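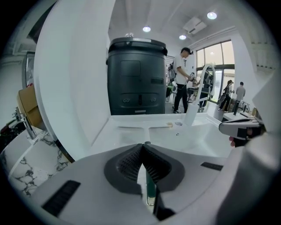

Keeping a utility sink clean and clear

A white sink with a wide rim looks good for a day and then starts collecting things. Most of the work is in the rim and the drain, and neither takes long if you do a little at a time.

The rim first

Anything left on the back rim traps water underneath it. Soap leaves a film, and small metal parts leave rust rings that are hard to get out of a white finish. Lift everything off once a day, wipe the rim dry and put back only what you use at that sink. If a rust ring has already formed, make a paste of baking soda and water, leave it on for 5 minutes and rub with a soft cloth. Skip steel wool. It scratches, and the scratches hold dirt.

The drain

A small round drain clogs sooner than a wide one. Run hot tap water for 60 seconds after washing anything greasy. Keep a mesh strainer over the hole when you rinse brushes or rags, and empty it into the trash. The Nirkier strainer I use is cheap and fits most small drains, but measure yours before you buy.

Pull-down faucets

Wipe around the base of the faucet every time you wipe the rim. Lime builds up there first. For the spray head, fill a sandwich bag with white vinegar, tie it on with a rubber band so the nozzle sits in the liquid, and leave it for an hour. Check the maker's care sheet before you do this, as some finishes don't like vinegar. Rinse well afterward.

If the hose is slow to slide back, look under the sink. Nine times out of ten a bottle has been pushed against the weight.

Appliances near the sink

Leave a hand's width between a countertop or floor appliance and the sink so splashes can dry. Wipe buttons with a damp cloth, never a dripping one, and unplug first. Lids with grips on the side get sticky underneath, so run the cloth under there too.

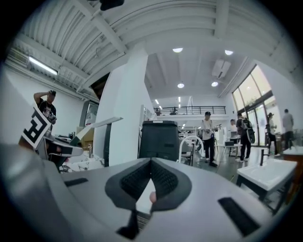

Boxes are the other thing that creeps into a workroom. Cardboard soaks up water from the floor and goes soft at the bottom, so keep it away from the sink wall — up on a shelf if you have one. Flatten the empties the same day. Long offcuts and panels should lie flat or be tied to a wall hook, well clear of the doorway.

For the work table, clear the middle and let small items live in one shallow tray at the back. I have two Olitz trays and the second one mostly holds pencils. Wipe the top at the end of the day.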